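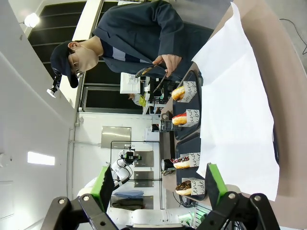 Usoseo, September

Paper bench, grease penetration series, continued from the previous entry.

The purpose of this session was to complete the comparison of the uncoated Nalar stock with the coated Nalareo stock under light load. Both papers are under consideration for bakery bags and tray liners. The method sheet was followed except where noted below.

The strips had been left in the conditioning cabinet overnight. The cabinet log shows a short rise in humidity before the morning check, when the door seal was found folded under at the lower hinge. The seal was straightened and the cabinet was given time to recover before any strip was removed. A new seal should be ordered. The old one has taken a set and will fold again.

200 strips were cut. Four were set aside because the guillotine had left a torn corner, and the remaining 196 were tested. The torn strips were all Nalar and all came from the end of the roll. Edit Sipos considers the blade to be at fault. I am inclined to suspect the roll, which has been standing on its end beside the radiator. The blade will be changed first in any case, as it is due.

Test fat was the usual blended shortening, colored with the red dye and applied through the brass ring. Contact time was five minutes under the small weight. The backing sheet was then lifted and any stain traced in pencil before it could spread. Tracing must be done at once. Two of the earlier sheets in this book were traced after lunch and cannot be relied upon.

Observations

Nalar, smooth side up: staining on most strips, generally as a single spot near the center of the ring. Nalar, rough side up: staining on nearly all strips, with an irregular outline following the direction of the fibers.

Nalareo, flat: very little staining. Nalareo, creased: 26 strips stained, every one of them along the crease. The coating had cracked under the roller, and the crack can be seen with the hand lens when the strip is held toward the window. This agrees with the folding results entered last month and answers the question of whether those were caused by the operator.

The crease result matters more than the flat result for a bag. A bag is folded at the base and again at the top, and the product rests against the folded part. A liner lies open and may never be creased in use. It would be reasonable to report the two uses separately.
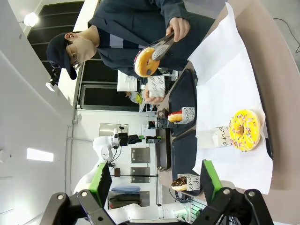

Orange-glazed donut held in tongs, with a printed paper bag in the other hand.

Matters arising

The Major balance drifted again during the afternoon. It was re-zeroed between batches and the readings on either side were compared – the difference is small, but it should be stated in the report. Colleagues are asked to let the balance stand switched on for the full warm-up period and not to place the dye bottle on the pan cover.

The stock of backing sheets is low. The substitute sheets in the lower drawer are a brighter white and show faint stains more readily, so they should not be mixed with the present stock within a single series.

Edit has asked for a repeat of the creased strips using the lighter roller. I agree, provided that the same number is cut from the middle of the roll and that the crease direction is marked on each strip in pencil before conditioning. Ink is not acceptable, as the dyed fat lifts it.

Strips for the repeat go into the cabinet on Tuesday. Traced sheets from this session are in the gray folder, creased and flat kept apart.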